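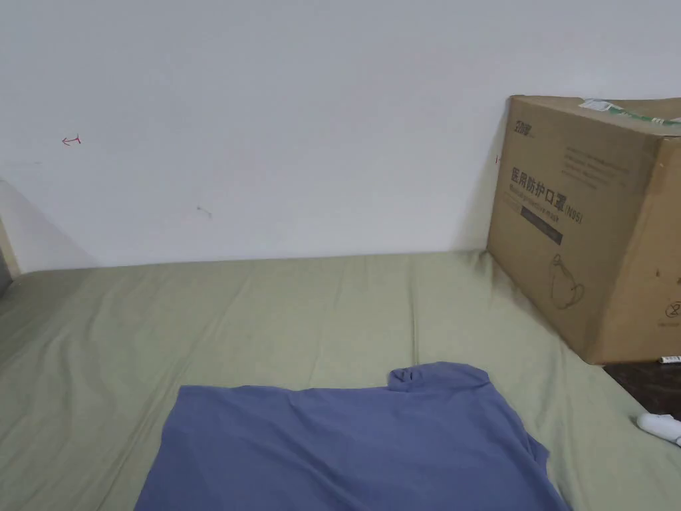
Members of the Brodthorpe Winter Share receive their squash, potatoes, onions and pears in two large deliveries instead of weekly boxes, and most of that food must be stored at home for some time before it is eaten. The questions on this page are those the share office receives most often. Few members have a root cellar, and the program does not assume one. A plain bedroom, with white walls and a pale green fitted sheet on the mattress, can serve as well as a pantry for several of the crops in the share, provided the heat is kept low and the produce stays off the bedding. Please read the answers below before your first pickup.

GENERAL QUESTIONS

What is included in a full share?
A full share contains 40 pounds of produce at each of the two pickups. The first pickup, in October, is mostly winter squash, onions and pears. The second, in December, is mostly potatoes, carrots, beets and cabbage, with more onions. The exact mix depends on the harvest and is posted at Dobson Hall in the week before pickup.

What is a half share?
A half share has the same crops in half the quantity. Half shares are packed separately. Members may not divide a full share at the pickup table, although they are free to do so once they have taken it home.

How many shares are offered?
The program is limited to 600 shares. Members from the previous season may renew through the end of June. Remaining shares are then offered to households on the waiting list, in the order in which they applied.

Where do I collect my share?
All shares are collected at Dobson Hall, 321 Lastville Road, Brodthorpe. Use the side entrance. Bring your own boxes or sturdy bags – the crates used for packing belong to the farms and must stay at the hall.

Can another person collect my share?
Yes. Give that person your member number. Staff cannot look up a share by street address or telephone number.

STORING SQUASH AND ONIONS

How should I prepare winter squash for storage?
Squash in the share has already been cured and needs no further curing. Do not wash it. Brush off loose soil and wipe each squash with a soft cloth, paying attention to the hollow around the stem. Any squash with a broken stem, a soft spot or a cut in the skin should be eaten first.
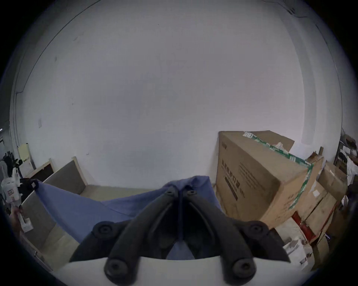

A blue cloth and a plain white wall.

Where should squash be kept?
Choose a dry place that stays in the fifties, Fahrenheit. A closet on an outside wall, an enclosed stairwell or a bedroom with the heat turned down will all do. Set the squash in a single layer on cardboard or a slatted shelf, with a little space between them. They should not rest directly on concrete, and they should not be kept in the refrigerator, where the cold damages the flesh within a few weeks.

How long will each type last?
Acorn and delicata squash should be used first, preferably before the December pickup. Butternut often keeps into February. Hubbard and the larger kabocha types can last as long or longer in good conditions. Look them over once a week. A squash that has begun to soften in one place can usually be saved for the same night's dinner by cutting well past the affected part, but one that is leaking or smells sour should go to the compost.

May onions be stored with squash?
They may share a room. Onions need moving air, so keep them in a mesh bag or an open basket and not in a closed bin. Onions that have sprouted are safe to eat, though the flavor is sharper and the texture less firm. Onions should be kept away from potatoes.

My onions have lost their outer skins. Is this a defect?
Some loose skin is normal after packing and transport. An onion that is firm at the neck will keep. If the neck is soft or damp, use the onion within a few days.

STORING PEARS

Why are the pears hard when I receive them?
Most European pears are picked before they are ripe. Left on the tree, they tend to soften from the core outward and become grainy. The pears in your share have been held in cold storage and will ripen after they are brought into a warm room.

How do I ripen them?
Take out as many pears as you expect to eat in the coming week and leave them on the counter at 65 degrees. Press gently beside the stem each day. When the flesh there gives slightly, the pear is ready. Waiting until the widest part feels soft is usually waiting too long. Keep the rest in the coldest part of the refrigerator, in a loosely closed bag.

Can pears be kept beside other crops?
Ripening pears give off ethylene, a gas that can turn carrots bitter and cause cabbage to yellow. In the refrigerator, keep pears in one drawer and vegetables in the other. If you have only one drawer, give it to the vegetables and place the bagged pears on a shelf.

Can I freeze pears?
Yes, for cooking. Peel, core and slice ripe pears, dip the slices in water with lemon juice, and freeze them on a tray before bagging. Thawed slices are too soft to eat as fresh fruit but are suitable for sauces, crisps and baking.

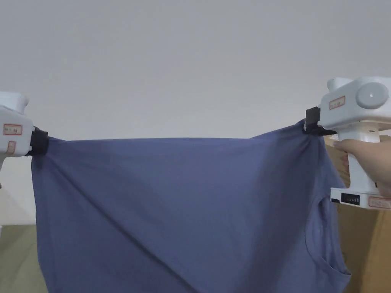 COVERINGS AND CONTAINERS

What can I use to keep light off potatoes?
Potatoes turn green in light and must be kept dark. A paper sack folded over at the top is sufficient. An old cotton T-shirt or a pillowcase laid over an open box also works well and lets moisture escape. Do not use plastic sheeting, which holds damp air around the potatoes and encourages rot.

How cold should potatoes be?
Keep them a few degrees above 40. Below that point some of their starch turns to sugar, and they brown too quickly when fried or roasted. Potatoes that have turned sweet in the cold often improve after a week or two at a warmer temperature. A potato that is heavily green, or that tastes bitter, should be discarded.

Do carrots and beets need sand?
Damp sand is the traditional method and remains a good one for members with a cold cellar. Members without one may cut off the tops, leaving the roots unwashed, and place them in a perforated bag in the refrigerator. Add a dry paper towel and change it if it becomes wet.

How should cabbage be wrapped?
Leave the outer leaves in place. Wrap the head loosely in a thin cloth or in newspaper and keep it in the refrigerator or another cold spot. The outer leaves may dry out over the winter. Peel them away when you are ready to use the head. Cabbage has a strong odor in storage, and members who keep it in a living area should bear this in mind.

Are wooden crates better than cardboard?
Either is acceptable if it is clean and dry. Boxes that have held spoiled produce should not be used again unless they can be scrubbed and fully dried – cardboard cannot, and should be recycled. Fabric coverings should be washed between seasons with unscented detergent.

PROBLEMS WITH A SHARE

Some of my produce was damaged when I got home. What should I do?
Report it to the share office within two days of pickup, giving your member number and the crop concerned. Damaged items will be replaced from reserve stock while it lasts. The office cannot replace produce that has spoiled later in home storage.

I missed my pickup. Is my share lost?
Uncollected shares are held at Dobson Hall until noon on the day after pickup. After that time they are donated to the Lastville food pantry. No refund is given for a donated share, and the member's second pickup is not affected.

Can I exchange a crop I do not eat?
An exchange table stands near the side entrance on pickup days. Leave the crop you do not want and take an equal weight of whatever is on the table. Pears may be exchanged only for other pears or for squash.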